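Packing floor meeting, Mudaliar site
January 2025
Minutes by Divya Hegde (it was my turn, so blame me for the spelling)

Lakshmi Chowdary ran the meeting, and everyone from both shifts who could get away came along. We started late because the kettle in the big lunchroom has died again. A new one is on the list.

Old business

The Dametti line is staying where it is. I know a few of us were hoping it would shift closer to the loading door, but the quote came back silly and Lakshmi says to stop asking until August.

Lockers: two still won't close. Maintenance has the numbers.

The two Skedon arms

This took up most of our time, so I'll try to get it all down. Both arms have been on the carton work for seven weeks now. Between them they're doing 3,000 cartons a shift, and Lakshmi read that out with a fair bit of pride — fair enough too, she spent her whole spring on it. The overtime on late shift has dropped right off. Some people cheered at that and some people very much didn't, as that overtime was paying for somebody's roof.

We went around the table on it. The lifting is easier, everyone agreed on that much. My own shoulder is the best it's been in years and I said so! But the job has gone a bit lonely. You used to have somebody across the bench from you to talk to, and now you're walking between two cells clearing stops and you hardly get a full sentence out to anyone. Late shift asked if the clearing job could be swapped at every break so no one is stuck on it all night. Agreed, and we start with the next roster.

There was also a good long grumble about the stop alarm. It's the same tone as the forklift one, and people keep looking over their shoulders. Lakshmi will ask Skedon for a different sound.

Hours and pay grades

No one loses hours before the winter roster. I asked for that in writing and it's going up on the board. Anyone who clears stops and resets a cell should be on the operator grade, in my view and in the view of pretty much the whole room. Lakshmi is taking it upstairs and will bring an answer back to the next meeting.

Nudik trial

Next up is handling wood panels, and the work is being tried out in the Nudik simulator before anything gets bolted down. Lakshmi put a view from it up on the wall, with the open gripper at the bottom and the big wood surface behind.

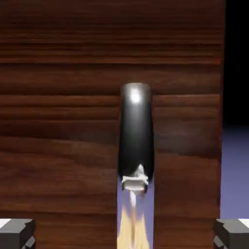

Lakshmi said she wants floor people sitting in on the trial from the start, as last time we only got asked once the cells were in and the walkways were already too tight. Well, yes! I put my hand up, and there's room for one more from late shift. It's paid time, and you don't need to know computers.

Still to do

Lakshmi: alarm sound, operator grade, hours notice on the board.
Me: new clearing roster, names for the Nudik trial.
Maintenance: lockers, kettle.

Next meeting is same place, at shift change. Bring your own mug.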